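## 4. What the stated times can and cannot tell us

The previous section described the recipe sample. We now turn to the claim that made the sample worth collecting: that the times printed at the top of a recipe are a fair guide to how long a home cook will need. The claim appears in most of the literature on meal planning, usually without a source. Where a source is given, it tends to lead back to another paper that also assumed it.

We do not think the printed time is useless. We do think it has been asked to carry far more than it can, and that part of the blame lies with studies like ours, which find a tidy number in a fixed position on the page and start running averages on it.

### 4.1 Where the numbers come from

Of the 484 steamed bun and dumpling recipes in the Adia sample, most give three times: preparation, cooking and total. The form that Adia contributors fill in has a box for each, and a recipe cannot be posted until the boxes are full. There is no instruction about what to count. A contributor who kneads dough by hand and one who opens a packet of dough both see the same box.

Seo, in her earlier work on the same site, treated the preparation box as a measurement. Her argument was that contributors have cooked the dish many times and so have a good feel for how long it takes. This may be so. But having a good feel for a job and reporting it well are separate skills, and the evidence on the second is poor. Contributors write in even, rounded numbers. They are also writing for readers who sort search results by total time, and they know it. A long recipe sinks down the page. We would be surprised if that had no effect on what goes in the box, although we have no direct way of showing it from the text of the recipes alone.

Proofing is the clearest trouble spot. In some recipes the rise is counted as preparation. In others it is counted as cooking. In a good many it is in neither, and turns up only in the method, where the reader is told to leave the dough "until doubled" and may at that point discover that dinner is further off than the page promised.

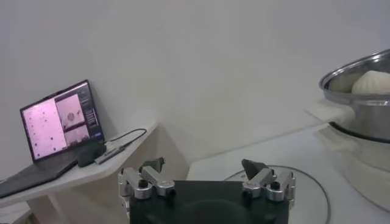
Seo's answer to this was to drop recipes whose stated total was shorter than the sum of the times given in the method. We followed the same rule at first and then gave it up. The rule removes the recipes that contradict themselves openly and keeps the ones that are vague. A recipe that says "let rest" and gives no time passes the test with ease. What is left after this kind of cleaning looks more consistent, and the consistency has been mistaken for accuracy.

### 4.2 Reader comments as a check

One common reply is that readers will correct a bad time. Adia allows comments under each recipe, and the sample carries 2,959 of them. If the times were badly off, the argument goes, people would say so.

Some do. We read all of the comments, and Kong coded them by hand for any mention of time, first alone and then a second time after a gap of several weeks. The two passes agreed well on plain complaints ("this took me all afternoon") and much less well on remarks made in passing. A comment such as "worth the wait" could be a note about time or a piece of good manners. Kong put most of these in the unclear group, and we have left them there.

Two things make us doubt that comments can serve as a check. The first is who writes them. A large share were posted by people who had not yet made the dish and said as much: they were planning to, or liked the look of it, or wanted to know if the filling could be frozen. The second is that cooks who ran late often blamed themselves. They wrote that they were slow, that their kitchen was cold, that they had never pleated a bun before. A reader who takes the blame does not correct the recipe. The printed time survives, and the next cook meets it fresh.

The Burolico panel study reads the low rate of complaints as a sign that the times are sound. We read the same low rate and come away with no firm view either way. Silence under a recipe fits with accurate times. It also fits with tired people who have dishes to wash.
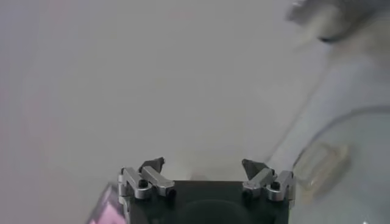

*Figure 1. Open two-finger gripper against a pale background.*

### 4.3 The diary study

The best evidence we have is the Carham diary study, and it has problems of its own. In it, 80 home cooks logged their start and finish times in the Tak app while making one dish from a list of 4. The headline result, that cooks took longer than the recipe said, has been repeated often. Less often repeated is the fact that the cooks chose both the dish and the day. Most entries come from the weekend. A cook with a free afternoon is in no hurry, and a slow session on such a day says little about what the same person could manage after work on a Thursday.

There is also the matter of the start button. Tak records the moment the user taps "begin," and the written instructions asked people to tap when they "started cooking." In follow-up calls, some cooks said they tapped when they took out the flour. Others tapped when they turned on the heat. Two had tapped at the store. The authors treat this as noise that will even out across the group. We see no reason to expect it to even out. If people who find a recipe hard are more likely to start the clock early — to get a head start, as one put it — then the error runs in the same direction as the effect.

We asked for the raw log and were given it quickly, for which we are grateful. Once entries with no usable stop time are removed, the gap between logged and printed times shrinks. It does not vanish. How much of the rest is real, and how much is the start button again, we cannot say.

### 4.4 Doneness cues

Recipe writers often avoid the problem by giving a cue in place of a time, and some guides to good recipe writing now advise this. Bake until golden. Fry until crisp at the edges. The advice assumes that the food changes in a way the cook can see, and for many foods that is true. 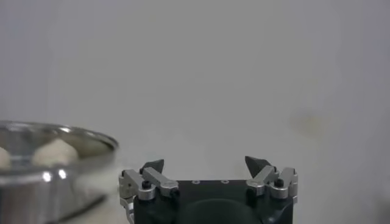 Steamed dough is a bad case for this advice. It does not brown, so the most familiar cue in home cooking is missing from the start, and the cues that recipes offer in its place ("puffed," "set," "smooth") depend on having seen the dough before it went in. The pair in the round, shiny steel container above are cream-colored, and we could not tell from the picture whether we were looking at finished buns or raw pieces of dough. A new cook who lifts the lid is better off than we are, having touch and smell to draw on, but the recipes seldom mention either. When they do give a fallback it is a number of minutes, which brings us back to the box at the top of the page.

Several recipes also warn against lifting the lid too early. The cook is then told to judge by looking and told not to look. Seo calls this a "productive tension" in the genre. We would call it a fault in the instructions, and it is one that more exact printed times could fix if anyone had them.

Equipment makes matters worse. Steaming times in the sample are nearly always given without naming the vessel. A shallow tray over a small base and a deep stack over a wide pan will not come to a boil together, and a fair number of recipes start the clock from cold water without saying so. Others start it from a full boil. In the coding we marked the starting point as "cold," "boiling" or "not stated," and the last group was so large that any comparison between the other two should be read with great care. We report it in the appendix for completeness. We would ask that it not be cited.
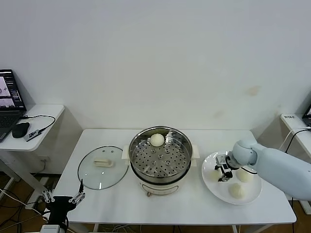

### 4.5 What we are willing to claim

Our own position is narrow. Within the sample, stated preparation times vary more between contributors than between dishes. Put simply, knowing who wrote the recipe tells you more about the printed time than knowing what is being cooked. That is hard to square with the view that the number measures work in a kitchen. It is easy to square with the view that the number reflects habit, the layout of the form and a wish to be found in a search.

We held this result back for some time because it depends on contributors with several recipes each, and such contributors are unusual. They may be more careful than others. They may also have learned what sort of number does well on the site. Kong favors the first reading and I lean toward the second, and nothing in the data settles it.

Studies that use printed times to estimate the burden of home cooking should therefore say which box they used, what they did about proofing and resting, and whether the clock starts from cold water. A study that cannot answer those questions has an average of what people typed. It may still be of interest, though it should be labeled as such in the abstract and in the tables, where readers in a hurry will see it.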